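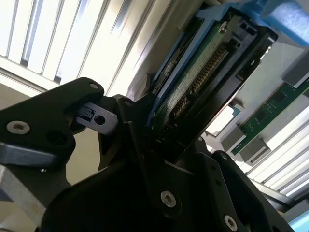 21/12/2024 - Lolby cell, drive removal fault

Stopped again on the caddy pull. Same fault as in November: the gripper closes on the carrier, the controller reports a good grasp, then the force limit trips on the way out of the bay. Drive stays where it is, arm sits in protective stop. It did this on 2 of the morning runs.

Checked so far:
Finger screws - tight, paint marks still lined up.
Grip width at close - reads roughly 4 mm wider than the taught value.
Controller log - no dropped packets.

My guess is the fingers are landing on the rail at an angle and the carrier twists as soon as we pull. Slowed the approach and put a 1000 ms dwell after close, before any lift. No change on the first try.

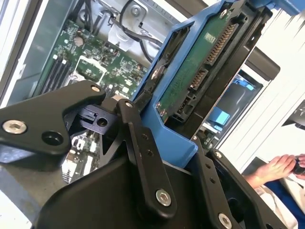
Gebremichael thinks the dwell is a waste of time and wants the force limit left exactly where it is until we know why the width reads wrong. Hands also stay out of the chassis unless the arm is in stop. Agreed on both, added to the start sheet.

Took the dwell back out. Re-zeroed the gripper against the Stornent gauge block and the offset dropped, but it's still there. Could be the fingertip wear we saw on the Skisudden unit.

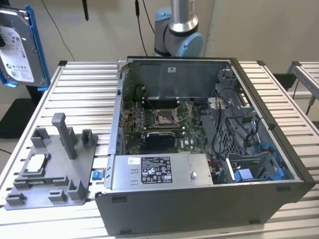 Next: swap the fingers, re-teach the grasp pose, run at reduced speed with the old limit. Keep the old pair, bagged and labeled. Need a new caddy too - the latch on the spare feels soft.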